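Two grippers, one arm, same cups

Nov 12, 2024

I have had two grippers sitting in my shop since the beginning of the month, and this week I finally ran them on the same arm with the same set of objects. One is the Drusero two-finger, which I bought new. The other is an older Woneo that Maite Bermúdez lent me after her lab moved on to something bigger. Both mount on the Olvera arm with a plate I had to drill myself.

The controller

I started with the Woneo controller box for both, on the theory that it would save time. It cost me two evenings. The Drusero wants its close command sent as a position, and the Woneo box sends a force value and waits for a reply. I ended up writing a small script that talks to each gripper directly and logs every close and open. If you are planning the same thing, skip the box.

The other delay was the fixed camera. It was on a clamp that sagged a little every time the arm made a fast move, so I swapped it for a bolted bracket and redid the calibration. Exposure is locked now. The table is white and glossy and the auto setting kept drifting.

How I ran it

I planned 500 attempts for each gripper. The Drusero got all of its attempts. The Woneo threw a fault near the end of its last session and I did not bother to restart it, so the total is 995. An attempt counts as good if the object leaves the table, stays up for 7 seconds and goes back down standing. Knocking over a neighbor counts as a miss, even if the pick itself was fine.

Yamila Ledesma looked at my first numbers and pointed out that I was always approaching from the same side. She was right. I changed the script to pick the approach angle at random and threw out the 274 attempts I had recorded before that. They are not in the total.

Cups and a bottle

The cups are cheap ones in different shapes, and the tapered ones give the most trouble. A flat fingertip meets the wall at an angle and the cup rides up or slips down. The bottle has a squared body, which should be easier, but the cups standing close to it leave little room for the fingers. I keep the layouts crowded on purpose. 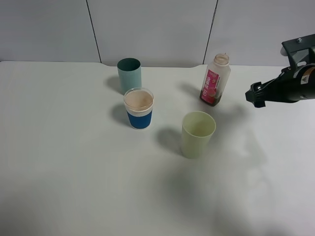

Results so far

The Drusero did better on the cups and worse on the bottle. Its fingers are thick at the tip, and most of its misses were bumps on the way in – it would have had the object otherwise. The Woneo closes more slowly and got into tight spots more often, but it lost its hold on the tapered cups.

I am keeping the Drusero on the arm for now. Next I want to try the Widia finger pads, which are softer and thinner, and see if they fit without another round of drilling. The script needs cleaning up before I share it. Maite gets her gripper back at the end of November.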